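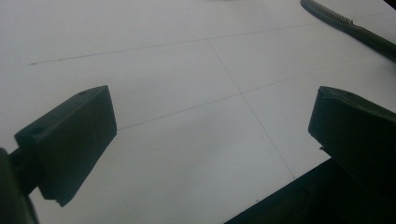 What's the best way to keep a white worktop clean when you use it every day?

Wipe it down at night with warm water and a drop of dish soap, then go over it with a dry cloth. I save the stronger cleaner for ink.

So, welcome to the white table page! It's been my worktop since November, when I finally got rid of my old brown desk and switched to a plain white surface for all my cutting, measuring and gluing. I love it (my eyes love it even more).

The pale top
It looks more gray than white in soft light, and I've stopped fighting that. Under the bright lamp it glares, so I leave the lamp off until the evening and work by the window as long as I can.

The grid
Thin gray lines, very faint, and I like them that way. When I'm squaring up paper I want something to line an edge against, but I don't want it shouting at me through the sheet. My friend Thabiso Mnguni draws his with a hard pencil and a long steel ruler, and he goes over them again every 16 weeks. I'm lazier than that!

The open space in the middle
My one rule is that the middle stays free between projects. Glue, knives and the tape all go back in the Lodilen drawers, even if I'm coming right back after lunch – I broke that rule once and glued a birthday card to a receipt.

Marks and smudges
Pencil comes off with a soft white eraser, a little at a time. For ballpoint I dab on rubbing alcohol with a cotton swab and keep well away from any line I want to save. Try it on a corner first.

Next up is the shelf over the table, once I've found brackets that fit.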